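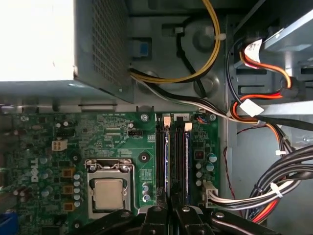 Entraide Joshi – Histoire et généalogie
Rubrique : Moyen Âge

Question
Dans un registre seigneurial, comment distinguer un tenancier libre d'un serf lorsque l'acte n'emploie ni l'un ni l'autre terme ?

Réponse 1 (retenue par la modération)
Le statut se déduit en premier lieu des charges mentionnées. Le paiement d'un droit pour marier une fille hors de la seigneurie, la taille à volonté et la mainmorte constituent des indices sérieux de servitude. Un cens fixe, acquitté en deniers et sans corvée hebdomadaire, oriente plutôt vers une tenure libre. Il convient toutefois de ne pas conclure sur un seul article : un homme libre pouvait tenir une terre grevée de services serviles, et l'inverse se rencontre également. Le rôle de la cour seigneuriale, lorsqu'il est conservé, permet souvent de lever le doute, les contestations de statut y étant consignées.

Réponse 2
Voir le censier de Stalcombe, dont la transcription est disponible en salle de lecture. Les tenanciers y sont classés par catégories dès le folio 10. La cote est à demander au guichet.

Réponse 3
En complément de la première réponse, il est recommandé de tenir compte de la date et de la région. Les usages varient fortement d'une seigneurie à l'autre. À Stalcombe, une charte de 1036 confirmée par le prieuré de Clekell dispense 20 foyers de toute corvée sans modifier leur condition personnelle. L'exemption d'une charge ne vaut donc pas affranchissement. Il importe en outre de se référer au texte latin : le mot « villanus » y désigne tantôt l'habitant du domaine, tantôt le dépendant au sens juridique, et les traductions anciennes ne respectent pas toujours cette différence.

Cette question est close. Les compléments peuvent être adressés à la rubrique Paléographie.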